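The Box on the Garage Wall

Why I stopped throwing things out, and what it cost me

My sprinkler controller died in July, on the hottest Sunday of the month, with the tomatoes just starting to color up. I pushed every button on it. I flipped the breaker. I gave it a good hard smack with the flat of my hand, which is how my father fixed televisions, and then I went inside and looked up the price of a new one.

I've had years of practice at that last part! Something quits, I sigh, I order another. But this time I was annoyed enough to go ask somebody, and that's how I ended up spending most of a summer reading and thinking about little green circuit boards and the people who keep them going.

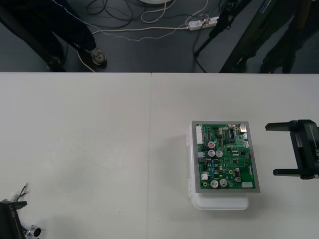
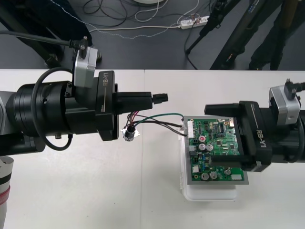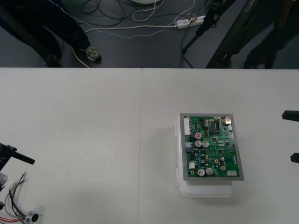

Green circuit board, gray border, white plastic box.

The somebody I asked was Constanza Toledo, who runs a repair counter called Herrera in the back half of a shoe store on the main street in Paden. (Herrera was the shoe man. He retired, she kept the sign.) I'd walked past it for years and assumed it was for watches. It's for everything. On my first visit there was a bread machine on the counter, a hearing-aid charger, a very old adding machine and an electric blanket control that she was talking to under her breath.

She took the cover off my controller and had an opinion in less time than it takes me to find my glasses. A relay, she thought. Maybe a capacitor too. She'd know by Thursday. I asked her what a relay was and she clicked a light switch on the wall on and off a few times and looked at me until I got it.

What I hadn't understood — and I suspect plenty of you haven't either — is how seldom the whole thing is broken. You have a box with dozens and dozens of parts in it, and one of them has gotten tired. The rest would happily run another ten years. We bury the lot of them together because opening the box feels like trespassing.

I felt that way myself. There was a sticker on the back of my controller that said NO USER SERVICEABLE PARTS INSIDE, and I'd believed it the way you believe a sign at the swimming pool. Constanza has a drawer full of those stickers. She peels them off and saves them, and when a customer's kid gets fidgety she hands over a few to play with.

So I started hanging around. I'd bring coffee, she'd let me sit on the stool. I learned that summer is when the fans and the garage door openers come in, and that winter is boiler controls, and that there's a rush of electric keyboards right after the holidays from parents who've found one secondhand. I learned that ants love the inside of a pump controller. I learned that you should always, always take a photo before you unplug anything, because six wires that look perfectly memorable at two in the afternoon are a complete mystery by four.

I also learned that not everything is worth it, and she'll tell you so. A man came in with a space heater and she wouldn't touch it. Scorched at the plug, she said, take it to the dump and buy a new one. He argued. She slid it back across the counter and started on somebody else's radio.

The trouble is parts. My friend Kieran Ó Néill, over in Anness, looks after the heating in an old school that's been turned into apartments, and he's got a control panel from a company that quit making them a long time ago. He buys dead ones when he can find them and keeps them in the old chemistry room, just for pieces. Last winter he drove four hours for one, in sleet, and when he got it home it had the exact same failure as his. He told me this over the phone and then laughed so long I put him on speaker and did the dishes.

Kieran put me onto Ivana Espinoza, who used to design this kind of thing and now teaches night classes on fixing it. I expected her to be grumpy about the industry and she mostly wasn't. She said a lot of what looks like spite is really just somebody in a hurry. Screws take longer than glue. A socket costs more than soldering the part straight down. No one in the meeting was thinking about me in my garage, and when she was in those meetings she wasn't either.

"I'd put the fuse where you could reach it," she said, when I asked what she'd do over again. "I think about that fuse."

Her class meets in a church basement and I went twice. The first night I burned my thumb and melted a hole in my sleeve. The second night I sat beside a retired bus driver, Florencia Painemal, who was rebuilding the amplifier her late husband had started on and never finished, working from his handwritten notes. His sevens looked like ones, so it was slow going. She'd gotten one channel working and was playing the same half of a song out of it, over and over, to anybody who'd come and listen. I went over three times. It was a good half!

As for my sprinkler box, it was a relay AND a capacitor. The bill came to a good bit less than a new one would've cost me, though if I'm counting all the coffee I brought, and the shirt, I'm probably behind. I drove it home on the passenger seat with the belt around it.

Putting it back was my job. I had my photo, and naturally the photo was blurry in exactly the corner where it mattered, so for a couple of days the front lawn came on when I'd asked for the vegetables and the mail carrier got wet. I went out with masking tape and a marker after that and labeled every wire, and I've since labeled the ones in the doorbell and the thermostat too. My sister says it looks like a science fair in here.

The tomatoes lost some leaves and came through fine. I've got a toaster on the bench now with its bottom off, unplugged, and a spring left over that I can't find a home for. Constanza's open till five on Saturdays, so I'll take it down to her with the spring in an envelope.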